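Module 4: The practice monograph as a document type
Course reader, Architectural Publishing and Archives
Notes compiled by Stefaniia Levchenko

4.1 Scope

These notes deal with the monograph issued by or on behalf of a single architectural practice. Exhibition catalogues and building guides are treated in Module 5. The main case used throughout is the Plotelden volume of the practice led by Kaj Kirkegaard, with the Siltitov housing book as a point of comparison. Both are on short loan and should be read before the seminar.

4.2 Selection of projects

A practice monograph is a selection made by an interested party. The Kirkegaard office lists 293 projects in its own register. The Plotelden volume shows almost a quarter of them. Unbuilt competition entries are given more pages than completed work, and the early school extensions are left out altogether, apart from one line in the chronology.

When describing a volume, record the following separately:
– the projects given a full chapter
– the projects given a single page or less
– the projects named only in the chronology or index

The three groups should not be merged in a catalogue entry. A project named in the index may have no drawing or photograph in the book, and readers are regularly misled by entries that treat the index as a contents list.

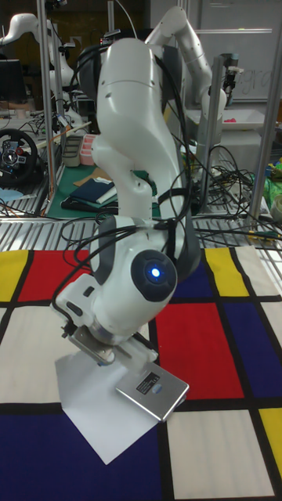

Page 7

4.3 Drawings

Drawings in a monograph have usually been redrawn. Line weights are made even, furniture is removed or added, and the north point is often dropped when plans are turned to fit the page. The Plotelden volume gives its site plans at 1:1000, but the scale holds only for the hardback. The later paperback was reduced to fit a smaller page and the printed scales were left unchanged. Measure from the scale bar where there is one. Where there is none, mark the dimension as unconfirmed.

Dates on redrawn plans are a second source of error. The date may be that of the design, of the contract set or of the redrawing. In the Siltitov book all three occur, sometimes within one chapter. The market hall at Madigan carries a design date on its plan and a completion date on its section, which has led at least one bibliography to list it as two buildings.

4.4 Text and authorship

The signed essay at the front is the part most often cited and the part least involved with the buildings. Project texts are normally unsigned. They are written in the office, cut by the publisher's editor and sometimes translated before they are cut. For the Stesport library chapter, the office typescript survives and is longer than the printed text. The passage removed deals with a change of structural grid during construction – a point of some use to anyone reading the plans, where both grids appear.

Cite unsigned project texts under the name of the practice. Do not assign them to the principal without evidence.

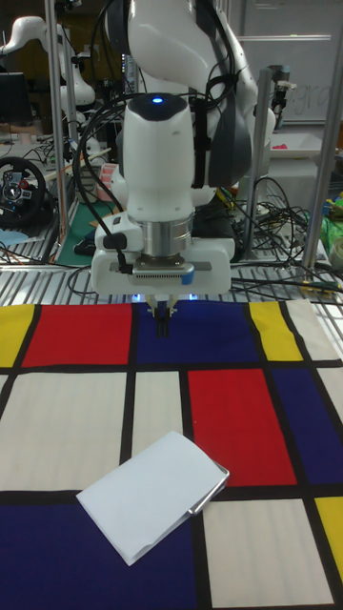
The same rule applies to captions. Caption writers seldom had access to the contract drawings, and material names in captions should be checked against the specification where one is held. "Stone" in the Plotelden captions covers both cut limestone and cast panels.

4.5 Editions

Note the binding, page size, language and printing of the copy in hand. A new printing may carry silent corrections. In the Siltitov book the second printing replaces two elevations and renumbers the plates that follow, so a plate number without a printing is of no use as a reference.

Reading for the seminar: Plotelden volume, front essay and Stesport chapter; Siltitov book, chronology and plates.

Written exercise: prepare a catalogue entry for one chapter of either book, following 4.2 and 4.5. Entries go to S. Levchenko by the end of the teaching block.

Notes last revised 6 Jan 2025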